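We use cookies to remember your settings. By staying on this page you agree to our cookie notice. OK

Two Arms and a Packing Bench: what changed at Fillano
Student project report, workplace studies
Estíbaliz Villanueva

So my project was supposed to be on inventory software, and then I spent my first morning at Fillano (they put together office and repair kits and ship them out) and dropped that idea before lunch. The kitting room had just started using a pair of robot arms, the whole setup is called Asari, and everybody in there had an opinion. I asked my advisor if I could switch topics and she said fine, as long as I still turned it in on 12/23/18.

A little background. Before June every kit was packed by hand. A big customer, Cantero, orders 3,000 kits at a time, and in those weeks people stood at the benches doing the same thing over and over: open box, tools in, close box, next. A good packer could do 600 boxes in a shift. I tried it for one hour and my thumbs hurt from the latches, and I'm 20!

Asari doesn't do anywhere near that. In the log I was given, it handled 1,638 boxes over the whole stretch I looked at, and a person had to step in on plenty of them. What surprised me was how little the packers talked about speed. They talked about the latches. The older ones were thrilled to hand those over, and one lady told me her wrists were the only reason she'd been thinking of quitting.

The part people like less is the laying out. The arms do better when the tools are set down side by side and pointing the same way, so someone has to set them down like that. It's quiet work and you do it alone. The packers used to stand across from each other and chat all day (I learned a lot about everyone's kids in that one hour), and now 2 of them take turns at the Asari bench while the rest are on the other side of the room. I asked if they could move the benches closer. Apparently I wasn't the first to ask.

There's also the question of who fixes it. Officially you call Kultance, the company that does the servicing. In practice a packer named in the log only as "R." has figured out most of the little hiccups and gets called over constantly, and R. doesn't get paid any extra for it. I put that in my recommendations. I think it's the most important thing in this report, more than the box numbers.

I was also going to compare sick days before and after, but the office couldn't share those, so that section is gone. Sorry if the table of contents still lists it, I'll fix it. 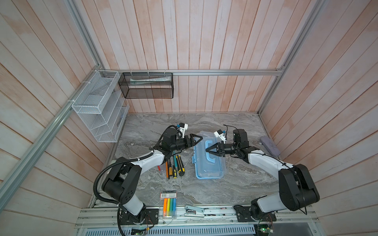
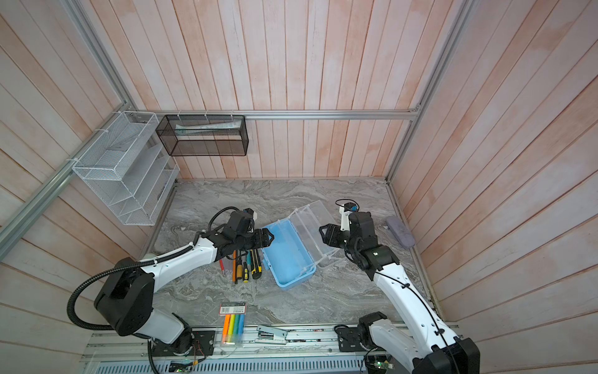 Fig. 1 and Fig. 2. The Asari bench, with the box in the middle and the tools laid out to the left of it. The lid is up in Fig. 2.

14 shares | 3 comments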